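Hudik's Big Cord Untangle comes to Barkport, and you're invited to bring the worst drawer in your house

Okay, I've written a few of these announcements over the years and I have never been this excited about extension cords! Hudik, the little home-organizing shop on Rosenthal Street, is opening its doors for a free cord untangling and coiling drive, and I get to tell you all about it.

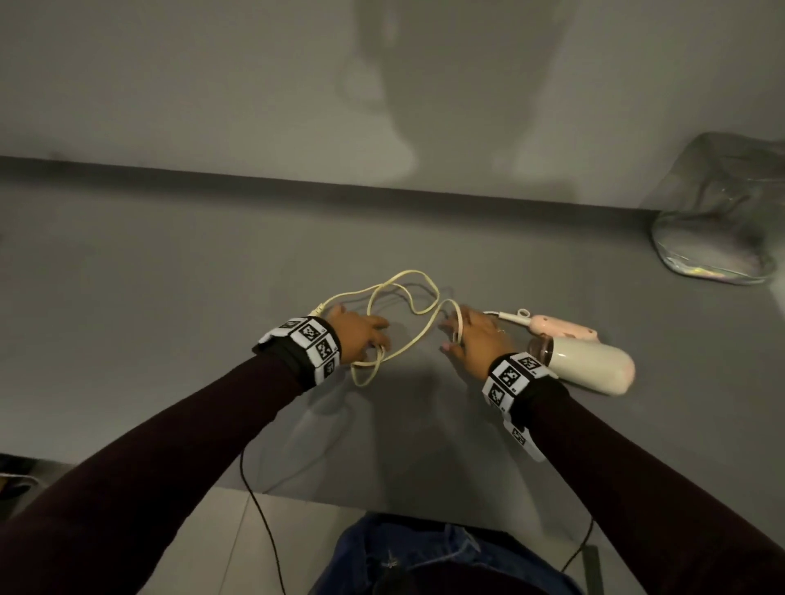 BARKPORT, 2 April 2024 – If you have a box of cords you've been moving from one apartment to the next (I have two, and I'm not proud of it), we want to see it. From this week our front counter is open to anyone who wants to bring in a tangle and learn how to turn it into something you can hang on a hook. It's free, and you don't need to buy anything or sign up for a class.

We tried a small version in February and it got away from us in the best way. We expected a handful of neighbors. We ended up with 71 households and 2,840 feet of cord, all of it measured along the tape on our floor, and I was still winding when the bakery next door closed up.

So what do we teach? Mostly patience, and then one coil. You start at the plug, let the cord show you which way it already wants to bend, and lay each loop over the last one without pulling it tight. Flat cords take a bit more care because they like to flip. If there's a knot in the middle, leave the ends alone and loosen the middle first – I know it's tempting to yank. I yanked for years!

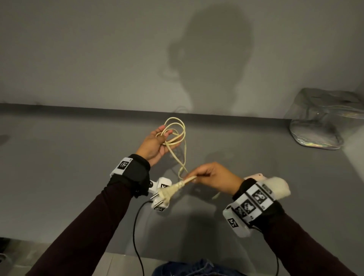

The other thing we ask everybody to do is slow down when they get to the plug end. Make sure the cord isn't connected to anything, then look at the pins and at the bit where the cord goes into the plug. Grime on the outside is one thing, but if you find a split or a bare patch, please don't coil that cord up and put it away for later. We'll have a bin for those, and they go off to be recycled with the rest of our scrap. Cords from overseas are welcome too (people brought them back from trips and semesters abroad and then couldn't bear to part with them).

Everyone who comes in goes home with 5 Indel ties. Indel is our own soft reusable cord tie, we've been making it in the back of the shop since last fall, and we've set aside 1,000 of them for the drive. They wrap around once and close on themselves, and you can write on the tab so you know the lamp cord from the fan cord next winter. When they're gone we'll switch to cotton string, which works fine too, I used it for ages.

A few of the February crowd sent us notes afterward, and one of them has been taped up by the register ever since.

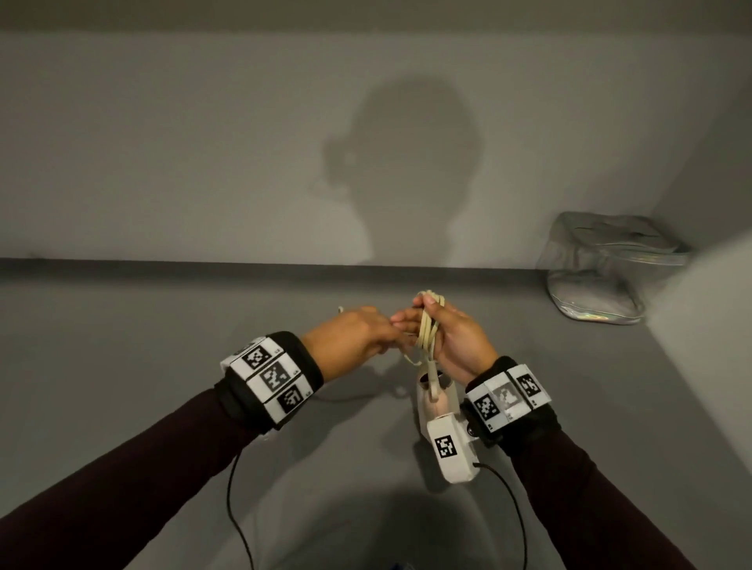 One neighbor wrote that she had come in with a grocery bag of cords and every intention of throwing the whole thing out, and that she now has a row of hooks inside the closet door and "opens it just to look." She also wanted us to know that the coil works on garden twine but not on her vacuum, which is too stiff, and could we please do something about vacuums.

We're looking into vacuums!

The counter is open during regular shop hours all month. Bring as many cords as you can carry, and if you've got a really long one, come in the morning when there's more room to spread out. Kids are welcome if a grown-up stays with them. Street parking is free on the Rosenthal side, and there's a bench if you'd like to sit while you wind.

Press and neighborhood newsletters: you're welcome to run any of this, whole or in pieces. If you'd like to come by and try the coil yourself, just stop in and ask at the counter.

About Hudik: We're a small home-organizing shop in Barkport. We sell hooks, bins, labels and Indel cord ties, and we'll talk about closets for as long as you let us.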